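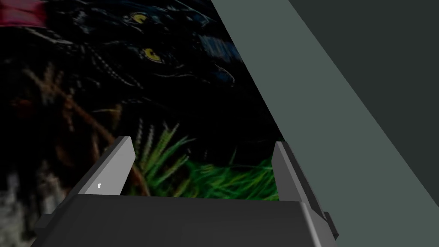

4 min read

The open-plan question, again

Every few years somebody in this town decides that the library is too quiet, and every few years I end up writing one of these. The latest proposal for the Drillmont branch arrived in my inbox last week, 22 pages long with the covers, and it wants to take out most of the shelving on the ground floor, put in soft seating, and rename the result a "living room for learning." I have read it twice. I still can't find the part where it says what happens to the books.

Let me be fair to it first. The roof money is real, the lighting in the reference section has been bad for as long as I've had a card, and the front desk is in the wrong place. Nobody who has tried to return a stack of picture books with a stroller in one hand will argue about the desk. If the plan stopped there I would sign it myself.

It doesn't stop there. The centerpiece is a claim that visits will rise once the shelves go, and the support for that claim is a single figure from the Trastbridge branch, which was refitted two years ago. Trastbridge recorded 2,291 visits in the month after it reopened. That sounds like a lot until you ask which month, and the answer is December, when the branch also hosted the holiday craft fair, the school choir and a used coat drive. I like a coat drive as much as anyone. I wouldn't redesign a building around one.

I asked for the loan figures for the same month and got them, after some back and forth, from Vilja Heinonen in the branches office, who was polite and quick once the request reached her. Trastbridge lent 813 items. She didn't have the number from before the refit to hand, and I haven't seen it since, so I won't pretend to know whether 813 is up or down. My complaint is that the people asking us to copy Trastbridge don't seem to know either. It isn't in the 22 pages.
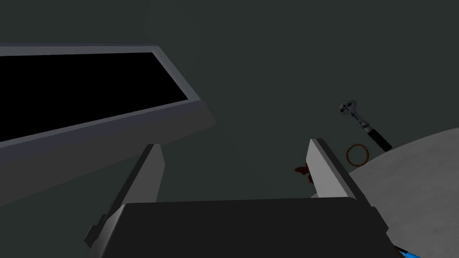
Then there is the matter of where things go. The proposal says that "lower-demand stock" will move to a store at Liem and be available on request. I have used the Liem store. You fill in a slip, or the web version of the slip, and the book comes in a few days if the van is running. For a person who knows exactly what she wants, that works well enough. It does nothing for the kid who came in for a book on sharks and went home with one on volcanoes, and it does nothing for me, because most of what I have enjoyed reading in the past ten years I found by standing in the wrong aisle.

The plan has a reply to this, and the reply is a screen. A browsing system from a firm called Flarkeo would let visitors "rediscover the joy of the shelf" on a touch panel near the entrance. I tried the demonstration version at the public meeting. I searched for gardening and it offered me seven titles, two of which were the same book. Maybe the finished product is better. Demonstration versions are usually the good ones, though, and the yearly license fee is listed in the budget as "to be confirmed," a phrase that has cost this town plenty over the years.

Raimo Suominen spoke for the design team at that meeting and I thought he did it well. He said libraries have always changed, that the card catalog had its mourners too, and that a building half empty on a weekday morning is failing somebody. I agree with all of it. I just don't see how it leads to taking out the shelves. A half-empty building could also mean that it opens at ten, when people with jobs have gone to them, and closes at five, before they get back. Longer hours appear in the proposal once, in a footnote, as something that "may be explored at a later phase." When I asked what it would cost to open two evenings a week, I was told nobody had priced it. 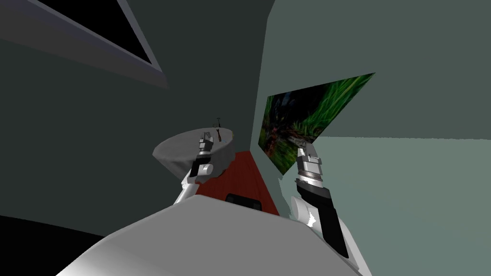 A word on noise, since several of you wrote in about it after the last issue. The proposal says sound will be handled through "zoning." As far as I can tell from the floor plan, the quiet zone is the room that is now the map room, on the north side, with one door and no window that opens. It seats fewer people than the current reading tables do. Students who come in to study before exams will fill it by mid-morning, and the rest will be in the living room with the toddlers. I have nothing against toddlers — I raised some — but they do not respect zones.

What I would like to see, before any shelf is unbolted, is fairly dull. I'd like a year of Trastbridge numbers, visits and loans side by side, with the same for the year before the refit. I'd like the price of the evening hours. I'd like the Flarkeo fee written down as a number. And I'd like someone to walk the ground floor and note which shelves people really stop at, which could be done with a clipboard and some patience.

It may be that all of this comes back in favor of the plan. If so I'll say it in this space, and I'll sit on the soft seating and keep my mouth shut. But the drawings were finished before the questions were asked, and I've watched that happen here with the bus shelter and the skate park.

Written comments can be left at the front desk or mailed to the branches office. The full proposal is in a binder behind the desk; you have to ask for it.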